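Chapter 7
House Rules: Writing Standards for Robots That Work Near People

Every workplace robot has a rule book. In the better workplaces somebody has read it. The one at Claltora runs to 68 pages, was last revised in December, and devotes 2 of them to the tabletop cell where arms are set to work among breakfast things. The other 66 deal mostly with fences.

Fences are easy to write rules about. A machine that weighs 700 kilograms goes inside, you stay outside, and a switch on the gate settles any argument. Small arms at a table are harder. They share their reach with plates and glasses, and sometimes with the person who set them out, so the rules have to cover a good deal that used to be left to manners.
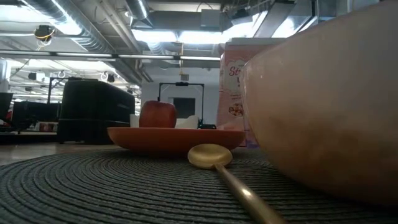
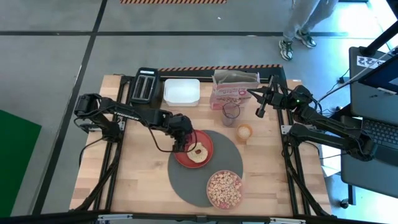

Breakfast items laid out on a placemat for tabletop work.

We will use four terms throughout this chapter. The reach zone is everything an arm can touch at full stretch, including things you hoped it couldn't. The keep-out line is the boundary people respect while the arms are powered. A held state is a pause in which the motors are still live – a robot in a held state looks exactly like one that is off, and a large part of this chapter exists for that reason. The reset is the period when a person puts everything back for the next run.

Most of the trouble happens in the reset. When Moduto and Prarkenari pooled their logs for the Goodwin review, they had 546 entries to sort, and the reset filled more pages than any other heading. People lean in to straighten a spoon. They reach across one arm to get at something beside the other. They do this with the rule book open nearby, sometimes under a mug.

Section 7.1 starts with marking the floor and the table. Section 7.2 covers who may restart a held arm, and what they must say out loud before doing it. If your own site has written rules, keep a copy handy while you read, and note in pencil every sentence that uses the word "should."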